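**Gripper stops short over the board (kitchen task)**
Status: open, then sort of closed, then open again, see bottom
Opened by: Callum Hollis, Meredith team
Applies to: kitchen counter setup, Wodau control package

Hi all! I'm putting this in the tracker like we agreed, so whoever picks up the next session doesn't have to dig through the group chat (I tried, there are so many memes in there). It's long. Sorry. Skip to "What changed" if you just want the settings.

**The problem**

We're working on the pick-and-place round for Rukville. The arm is supposed to start from home, go out over the cutting board, come down, close, lift, and go back. Simple, right? Except that since Wednesday it goes out over the board just fine, starts down, and then quits partway with a "tracking error limit" message. No grinding, no bump, it just stops and sits there with its fingers pointing at the wood like it's thinking about lunch.

First guess was a collision stop, because there's a fair bit of stuff on that counter and the planner is touchy about tall things. So I went through the keep-out zones one by one. Toaster zone is right. Toaster oven zone is right (the towel on top isn't modeled, but we never go over there anyway). The zone for the organizer was drawn with the drawer shut, so I redrew it with the drawer open and ran it again.

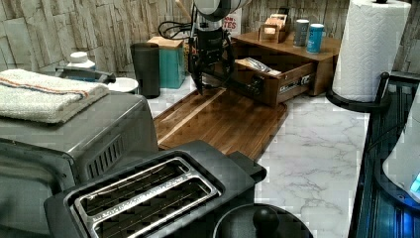 Same error. Same height too, near enough, which made me think it wasn't the planner at all. If the planner didn't like the path it would refuse before moving, and it was perfectly happy to move.

**Stuff I tried, in order**

1. Power cycled everything. Controller first, then the gripper. Waited for the light on the joint to go blue. No change.
2. Re-ran home three times. Home is fine! Home is beautiful. Home is the only thing that works every time.
3. Swapped the waypoint file for the old January one from before we changed the grasp height. It stopped in the same place, so the new waypoints are off the hook.
4. Slowed the descent way down. This one was interesting – it got farther before it stopped. Not all the way, but farther.
5. Turned off the gripper completely in software and did the move with the arm alone. Got to the bottom. Every single time.

Number 5 had me excited for a good ten minutes, because it sounded like the gripper was the whole problem. Then I did it again with the gripper turned back on but with no open/close commands in the script, and it also got to the bottom. So the gripper being on is fine. It's when the script *talks* to the gripper during the descent that things go bad. We open the fingers on the way down to save time, remember? That was my idea, so, you know. Oops.

**The log**

I finally looked at the timing log like I should have done at the start. The motion loop expects an update every 2 ms. On the way down, right when the open command goes out, there's a gap of 200 ms where nothing gets sent to the arm at all. Then a bunch of updates arrive at once, the arm sees a target that's a long way from where it is, and it (quite reasonably!) says no thank you.

Coach at Lotville told us last season that you don't put gripper calls in the motion thread and I nodded very seriously and then did exactly that. The gripper call waits for a reply before it lets go of the thread. When the counter was set up the old way we were opening the fingers at home, with the arm standing still, so the wait never mattered.

**What changed**

- Gripper commands now run in their own thread. The motion loop only checks a flag to see whether the fingers are done.
- Descent waits at the top if the flag isn't set after 2000 ms, and prints a message that says so in plain words. The old one just said "limit" and I lost an afternoon to it.
- Descent speed is back at 100 mm/s. I know some of you want it faster. Please don't touch it until we have a clean set of runs, I'm begging.
- Tracking error limit is NOT changed. I was tempted, I'll admit it, but raising it would only hide the gap.
- Organizer zone stays drawn with the drawer open. It costs us a little room on that side and we don't need the room.

While I was in there I also checked the slack on the gripper cable. It hangs in a loop up by the arm and then the rest of it goes down and over the counter, and if it catches on something in the descent we'd get a very similar stop for a totally different reason. I moved the arm through the path by hand and watched it the whole way. It was okay, but I'd like somebody else to look, because I've been staring at this thing too long to trust my own eyes. Keep it off the board, please.

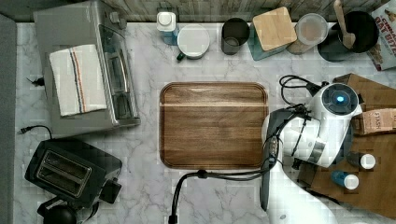
*Overhead view: board, gripper and cable.*

**After the fix**

Ran the descent over and over with the fingers opening on the way down, and it reached the bottom each time. No gap in the log. I marked this closed, wrote "FIXED!!" in the chat, and got a lot of thumbs up, thank you.

Then I did one more run for luck, with the full script, lift and return included, and it threw the tracking error on the *lift*. So I've opened it again. The close command goes through a different function (the one with the force setting in it) and I'm pretty sure that one still waits in the motion thread. I didn't have time to move it over before we had to pack up.

**To do, whoever's in next**

- Move the force-close call into the gripper thread, same pattern as open. My version is on the branch called `thread-open`.
- Run the whole script with logging on and save the log here, even if it passes. Especially if it passes!
- Second pair of eyes on the cable during the lift.
- Leave the board where it is. The grasp point is measured from its corner and I don't want to redo that.

If the error comes back on the way *down*, write that in a comment here with the log and don't start a new ticket, I'd like to keep it all in one place. I'm checking this at night after homework, so I'll see it.

– Callum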